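# What to budget for before you buy an arm for the workshop

I get a lot of mail from people who've seen a tabletop robot arm for sale and want to know if they should go for it. I usually write back with a pile of questions, and then I feel bad because it was a friendly email and I sent homework. So I've put my tips on one page, in no real order, and you can take the ones that fit your bench.

**Write down the chore first.** One chore, one line. Mine was "pick up mixed spoons and put them in the right bins," and I taped it over the bench where I'd see it while shopping. It saved me from a very handsome long-reach model from Willano (I still look at the page sometimes!) that would have been hanging over the edge of my table for no purpose at all.

**Measure your reach with string.** Tie a piece to a clamp where the arm will sit, pull it out to the reach in the spec sheet, then bring it in by a hand's width. Arms get clumsy when they're stretched all the way out. Chalk the curve on the table and see if your bins fit inside it. If you're planning on two arms facing each other, do both sides, and look hard at the patch where the curves cross, as that's where they'll want to bump elbows.

**Split the money before you spend it.** My first arm was $914 and I thought I was done. Then came another $301 for the things around it: rails, brackets, clamps, a power strip with a switch I can hit without leaning over anything, and cable. So much cable. If your whole budget is the price of the arm, you have bought yourself a paperweight for the first couple of months. I now set the extras money aside first and shop for the arm with what's left.

**Buy spare fingers with the gripper.** They wear, and they get dinged when you drive them into the tabletop, and you will drive them into the tabletop. A spare pair from Lemitz was $61, and I put off buying it until May, right when I needed it. Check that the fingers come off with a regular hex key too. One gripper I tried needed a special driver that had to be ordered separately, and it went back in the box.

**Practice on the cheap version of your stuff.** Thrift store spoons are great. Get some with colored handles and some plain metal ones, because shiny metal throws reflections all over the place and it's good to find out early how your camera feels about that. Don't lay them out in neat rows either. Dump them out so they cross over each other, like they would in a real drawer.

**Clear bins or solid ones?** I go back and forth. Clear ones let me see what's gone in from wherever I'm standing, but the rims are harder to pick out on a camera than a plain solid edge. Purider makes both kinds in the same footprint, so I bought a few of each and swap. Whatever you get, put a dab of museum putty under the corners. A light bin will skate across the table the first time a gripper catches the rim.

**Plan the floor too.** I forgot it completely. Cables run down off the table, and if you don't give them a path they'll pick one, usually where your feet go. Tape off the part you want kept clear. Leave enough room to get all the way around the bench, and a bit more if you use a rolling stool like I do.

**Ask about parts before you pay.** Wen-hsiung Ng wrote in with a good one: email the seller a boring question about a replacement joint and see how long they take to answer. Yen got back to me the same afternoon with a part number and a price. Another shop never answered, and I didn't order from them.

**One arm or two?** Start with one unless your chore really has two hands in it. Two arms can share a table nicely, with one working the loose pile while the other is over at a bin, but you pay for mounts, power and fingers twice. If you think a second one is coming, buy the wider table now. Moving a bench that's already wired up took me a whole weekend and some language.

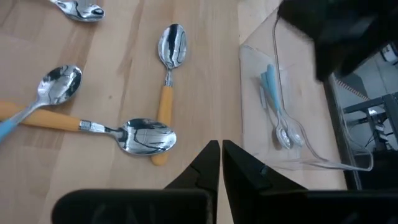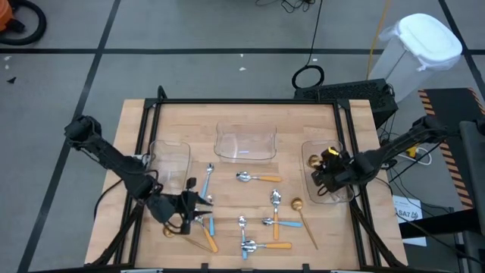

*Spoons and clear bins, from right at the gripper first and then from farther back with both arms.*

**A few odds and ends for the shopping list**

- Zip ties are fine, but hook-and-loop straps are better while you're still moving things
- Felt-tip labels for both ends of every cable
- A tray for screws, with a lid
- Three good clamps before you drill anything permanent
- A trash can close to the bench (packaging piles up fast)

I still haven't settled on a lamp I like for over the bench. If you've got one that doesn't glare off metal, send me the name and I'll add it to the list.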